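Drafts, doors and the radiator that hates me

October 28, 2024

Quick one tonight because I have to be up early and the laundry is still in the machine. But I said I'd write up the cold house stuff before winter properly lands, and it's landing.

So. The house. Built 1901, on the hill side of Oltthorpe, one of those narrow ones with the stairs right behind the front door. Pretty. Freezing. We moved in last March when it was already warming up outside so we had no clue. Signed the papers in shirt sleeves. Fools.

First cold night this fall I sat on the couch with a blanket and could feel air moving across my ankles. Windows shut. Front door shut. Still moving. Spent the next few evenings hunting for it.

How I hunted: incense stick. Got the idea off a forum, you light it, walk along the baseboards, watch the smoke. Cheap and it works, though the whole place smelled like a yoga studio for a week. Things I found, in no order:

The mail slot. Obviously. Smoke went sideways like somebody was blowing on it.

The gap where the pipe comes up under the kitchen sink. Big enough for a mouse. Have not thought further about the mouse.

The attic hatch. Just a board sitting on a lip of wood, no seal, nothing.

Every single inside door. Bottoms mostly, but also the hinge side on a couple of them.

I didn't expect the inside doors to matter much. Why would they, it's all the same house. But the stairs act like a chimney, warm air goes up, cold air gets pulled in low down from wherever it can, and the doors are the only thing in the way. When they fit. Ours were planed down by some previous owner to clear a thick carpet, and the carpet is long gone. So there's a gap under each one I can get my fingers through.

Bought the brush strips first. Turkine, the mid price ones, a 2 pack. They come too long and you cut them with a hacksaw, and the instructions say measure the door closed, which I read after cutting. First one is a bit short. It's on the closet, the closet doesn't care.

Fitting goes like this. Open the door all the way and wedge it. Hold the strip so the bristles just brush the floor - not squashed, just touching. Mark the holes, drill small pilot holes, screw it on loosely, close the door and see if it drags. Adjust. Then tighten. If you tighten first you'll be undoing it all again, ask my wrist. And go on the side you look at least, they aren't handsome.

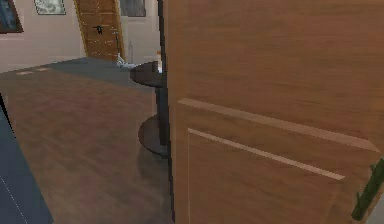 Foam tape is useless on the bottoms and will be hanging off by Christmas, according to a reader who wrote in after my last post, and the hinge side should be done before anything else, with the tape going on the frame and never on the door.

Which, ok, fair. I'd put it on the door. Two doors. Peeled it off one and it took a stripe of varnish with it, so the other one is staying how it is until I'm in a better mood. On the frame it does sit nicer, and the latch still clicks if you get the thin stuff. With the thick stuff I had to lean my whole shoulder on it. Don't get the thick stuff.

Now the radiators. I called three places. One never called back, one wanted to replace the entire system, and then Orlandini, a small outfit down by the station, came out and charged me $149 to bleed everything, balance it, and swap one valve. Took the whole morning. Seemed like a lot when I paid it. Seems less now, because the back bedroom is warm for the first time since we've had the place, and the one in the hall has quit its banging. Mostly. It still does one loud knock when the heat comes on, usually at the exact second I've fallen asleep.

The hall one is the one that hates me, btw. Burned my hand on it, ripped a sweater on it, lost an earring behind it. It is painted so thick you can't see what shape it was meant to be. I want to strip it but everyone says lead paint, get it tested first, so that's on the list. The list is long.

Curtains next. I went over to the Detemholm outlet to look at the lined ones and nearly passed out at the prices, so bought plain wool blankets at the thrift store and hung those over the front door on a tension rod. Looks like a stage. Works really well. You do have to fight your way in with groceries. And the rod has come down over a dozen times, so a proper screwed-in one is next, when I find the right wall plugs for old plaster. Plaster in this house just crumbles if you look at it.

The mail slot got an inside flap with a brush, ten minutes, the best value of the whole lot. Should of done it first. The pipe gap got steel wool and then caulk. The attic hatch has foam board glued to the back and a strip round the lip, and now it's a pain to lift, but I go up there maybe twice a year so fine.

Did it help? I put a cheap thermometer on the bookcase before I began. Read 48 one morning with the heat off overnight. Haven't seen it that low since, but we also haven't had a night as cold, so that proves nothing much. My ankles say yes. The couch blanket is folded up on the chair right now instead of on me, so.

What I have not done: windows. The upstairs sashes rattle when a truck goes by and I can see daylight at one corner. I keep going back and forth between the plastic film you shrink with a hair dryer and actual repair, which means taking the sashes out, which means having a hole in the wall in November. Film this year probably. If you've done the film thing on old wood frames tell me wether it pulls the paint off when you remove it, I'd like to know before I've lost that too.

Also keep one thing open. I got so keen on sealing that the bathroom went black round the ceiling in a couple of weeks. Old houses need some air going through, apparently. So the bathroom vent stays open, and that door gets no strip, and we all just shower fast.

Ok the machine is beeping. More when I've dealt with the windows, or chickened out of them.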